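Gamthorpe tabletop rules

The Gamthorpe tabletop rules (also Gamthorpe rules, or just "the tabletop rules") are a set of good-practice rules for robot arms working at a table with small household objects. They cover how the table is laid out, how an arm is parked between tasks, what gets written down and who can be near it. Not a law and not a formal standard. Labs and small firms sign on if they want to.

Background

First draft was put together at a workshop in Gamthorpe one February, mostly by people from Kitley and Flimport who were sick of not being able to compare results. Kitley had its own bench sheet, Flimport had a longer one, and the two disagreed on nearly everything past the stop button. The draft borrowed the Kitley layout section pretty much whole and the Flimport logging section with cuts. Jadoon, which makes bench software, came in later and wrote the file naming part.

Current text is the second edition, dated Aug 28, 2024. Edition 2 dropped the old rule on coloured floor tape and added the part on drawers and lids.

Scope

Applies to a single fixed arm, any hand or gripper, working on a table top. Light objects only. Does not cover mobile bases, arms on the ceiling, anything hot, sharp tools, or food meant for eating. Two arms on one table is covered by a seperate annex, still in draft.

Where local workplace safety law says something stricter the law wins. The rules say this on the first page and again in the annex.

Layout of the table

Plain, matte top in one colour. No tablecloths, no printed mats unless the mat is part of the task. Objects go in a written start position before each run, and the written position has to be good enough that a stranger could set it up again.

Dishes and open containers count as objects and get their own line in the log. Anything inside them gets its own line too. Small things should differ clearly in colour from whatever they sit in or on. An object on a plate is logged as "on", in a bin as "in", and there's a table of these words at the back that most people skip and then have to go look up.

Furniture with moving parts (drawers, doors, lids) has to be logged open or closed at the start. Partly open is allowed but needs a measurement. Under edition 1 this was left to the operator, and the logs were a mess.

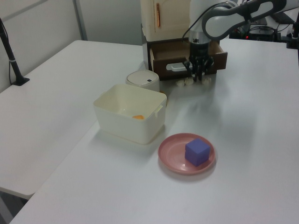 Arm and hand

Park position is chosen by the site and must be the same for every run in a set. Fingers clear of the table top before power-off. On approach to furniture, the hand slows down before the fingers pass the front edge of an open drawer, and it does not push a drawer shut with the wrist unless the task is written that way. Fingertip pads checked at the start of each day, replaced when they slip or show wear. Cables along the arm need enough slack for the full reach but not so much they catch on things. Floor cables taped or covered.

Stop button within reach of the operator, seated or standing. Tested daily. No reaching over the table while the arm is live, even for a dropped object. Stop first, then reach.

Cameras and stands

Stands stay off the part of the table the arm can reach. Position marked, so a bumped stand can be put back. If one gets bumped mid run the run is thrown out, no exceptions. Lighting kept even, blinds down where theres direct sun.

Logging

Each run gets a sheet, paper or file. Minimum fields: site, task, start layout, operator, result, stops. A run that fails is kept and marked failed. Deleting failed runs is the one thing that gets a site taken off the list straight away.

Uptake

26 sites were on the list when edition 2 came out. Kitley published the first full set under the new text, 1,384 runs, all with sheets. Flimport still uses its own longer form inside the company and converts it on the way out.

Criticism

Main complaint is paperwork. Smaller sites say the start layout takes longer to write than the task takes to run. Others say the plain table rule makes things too easy and tells you little about a real kitchen bench. The edition 2 notes answer the first point with a short form for repeat layouts. The second is left open.

See also

Bench safety
Flimport long form
Jadoon file naming
Two-arm annex (draft)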